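Faint stains on a white tabletop and paper cups that keep tipping over

Posted by Plellow, 15 Oct 2022

Hi all, hoping somebody has been through this. I have a big white table, light gray-white if you're picky, and I use it for pretty much everything. It came secondhand from a guy near Vivomberg and I love it, but it shows every little thing. I've got faint smudges all over and tiny dark specks that don't come off with a damp cloth. There's also a line running down the middle and I can't tell if it's a seam or a crease, so I'm scared to get it too wet.

The other half of my problem is cups. We drink out of plain cream paper cups (I bought a box of 800, don't ask) and they go over if you so much as look at them. One stays up, the next one is on its side, and there goes the coffee.
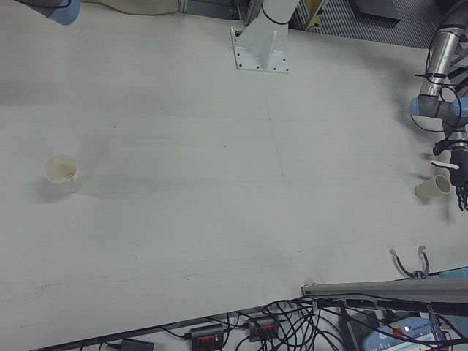 One up, one down. You can see the smudges if you look closely.

So, two things. What do I clean this with? And is there any trick to keeping paper cups standing, or should I just give up and use mugs?

Vieira
Use mugs. I had paper cups for years and a light cup with an inch of coffee in it is going to tip, period.

Ewan Munro
I've had a white table for 7 years so I feel your pain! For the smudges, try warm water with one small drop of dish soap on a microfiber cloth, wring it out until it's barely damp, then go over it again with a dry one. Most of what looks like a stain on mine is just hand grease and it comes right off. For the specks, I make a paste of baking soda and water, dab it on with a fingertip and leave it a few minutes. Rub very gently - it can dull a glossy top, so do a test spot somewhere near the back first.

About the line down the middle, run a fingernail across it. If your nail catches, treat it like a seam and don't let water sit there. Mine swelled up along the join after a spill in May and it never went flat again.

On the cups, I don't totally agree with Vieira. Fill them a bit more, keep them well back from where your elbows go, and put down a rubbery shelf liner if you can stand the look of it. Or set them in a muffin tin when you have people over. My kids think it's hilarious but I haven't mopped up a drink since.

Citum
Melamine sponge for the specks. Go easy, they're more abrasive than they feel. And 800 cups?? Good luck with that!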